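Durska Round-Corner Dining Table, Cream

Seating and Tables > Quick-Service Dining > Tables

Item no. 202-CR
In stock. Ships flat in two cartons.

The Durska is a dining table for fast-food restaurants, food courts and staff canteens. It has a smooth cream top with rounded corners and seats four people with a tray each. The surface wipes clean with a damp cloth and ordinary dish soap.

Most of our customers buy the Durska to replace smaller square tables. Two full meals on a small square table leave no space for anything else, and people end up putting cups on the seat next to them or on the window ledge. The larger top leaves room for a serving tray, drinks, a sauce packet or two, napkins, and whatever coupons or leaflets were handed over at the counter.

The Durska with a meal on it:
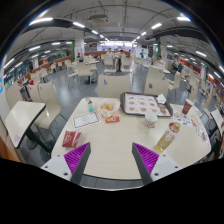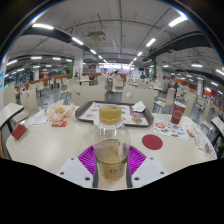

The top is sealed on both faces and along the edge. Ketchup, mustard, cooking oil and cola can be left on it through a busy lunch and wiped off afterward. Alcohol hand gel is also fine in small amounts, but wipe up a puddle when you see it. Do not use scouring powder or steel wool. They will dull the finish, and a dull patch holds grease.

Color

Cream is the standard color and the one we keep in the warehouse. It goes with red, brown and dark gray trays and shows crumbs clearly, so staff can see from the counter which tables need attention. Light gray and sand can be ordered. Allow 30 working days for those.

Size and weight

Top, length: 62 inches
Top, width: 30 inches
Weight: 62 pounds without packing

The corners have the same radius on all four sides. There is no metal trim, so there is no seam for food to collect in.

Base

The table comes with the Tremeck base, which has two columns and four adjustable feet. Turn the feet by hand to level the table on a tiled floor. If the floor slopes more than the feet can take up, use the Tremeck spacer set, sold separately. The base can also be bolted down. Bolts are not included because the right type depends on your floor.

Assembly

One person can put the base together. Two people should lift the top onto it. Lay the top face down on the carton, fit the two columns, tighten the screws by hand, then turn the table over and finish tightening with the key supplied. Check the screws again after the first week of use and once a year after that.

Cleaning between customers

Clear the tray and any loose paper first. Spray the cloth and not the table. Wipe from the middle out to the edge, then run the cloth along the underside of the edge, where sauce tends to get missed. Dry with a second cloth if the next guests are waiting. For dried-on sauce, lay a wet cloth over the spot for a minute before wiping.

Goes with

Mugo stacking chair, cream or dark red
Mugo two-seat bench
Clistia tray return station, single or double
Clistia napkin holder, tabletop

Chairs with arms will fit under the Durska only if the arms are lower than 26 inches. All Mugo chairs fit.

Ordering

There is no minimum order. Orders over $3,000 ship free to any street address with a loading door or ground-floor entrance. Upstairs delivery is charged by the floor. Please give us the width of your narrowest doorway when you order, as the top cannot be folded or split.

Tables can be returned within 30 days if they are unused and in the original cartons. Marks and scratches found on unpacking should be reported before the base is fitted.

Replacement feet, screws and keys are listed on the Tremeck parts page.

Page updated 17/08/2020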